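Stillix Gripper Watch - the add-on that stops your arm squashing the soup
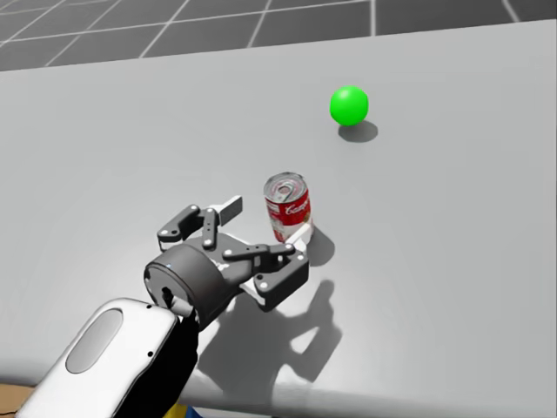
Simulation render: Tanveer Mohmand / Katside

14 shares · 3 comments

I wrote most of Gripper Watch in a bad mood, so forgive me if this page reads like a grumble with a price on it.

Last October I was running a can pick on our two-arm table in the simulator. Easy job, or so I thought. Bring the gripper down beside the soup can, fingers open, close gently, lift, done. There's a green ball further back for the next task, but we hardly ever got that far, and I'd started to take it personally. Every so often the fingers would carry on closing after they'd already got hold of the can, and the force reading would shoot up to 500 newtons, which is a silly number for a tin of Campbell's. In the simulator the can just pinged off across the table. I laughed the first time. Then I remembered the same controller was going onto the real arms, the ones I put my hands near, and I went and made a cup of tea and had a think!

The cause was dull. Our controller (we run Treller, like half the people I know) was sending the close command and then waiting to hear that contact had been made. If that message got lost on the way, it simply sent the command again, a bit harder. I ran the pick 33 times overnight with the logging turned right up and 8 of those runs dropped the message. All 8 squeezed too hard. I'd spent ages blaming the finger pads, bought new ones and everything, so that was money down the drain.

Gripper Watch is a small program that sits between your controller and the gripper and keeps an eye on three things: how hard the fingers are pushing, how long they've been closing, and whether anybody has told them to stop. If one of those looks wrong it opens the fingers and holds the arm where it is until you clear the fault yourself. I did try letting it clear its own faults and I hated it - the arm started moving again while I was leaning over the keyboard, and that was the end of that idea.

What you get

- The add-on itself, for simulated and real two-finger grippers
- My can pick as a test job, with the lost message built in so you can see the fault for yourself
- A fault log in plain words
- 3 licences, so one arm each and a spare for the simulator

It works with Treller and with the Tarar controller. On Tarar you'll need to set the force limit by hand, and do please set it low to begin with and creep upwards.

One serious bit. This is software, and it does not replace your emergency stop. If the computer freezes, so does Gripper Watch (ask me how I know). Keep the big button within reach, and keep your fingers out from between the gripper's.

If yours throws a fault you don't understand, send me the log and tell me what the arm was picking up. I read them all, usually late in the evening with toast.

Tanveer, Katside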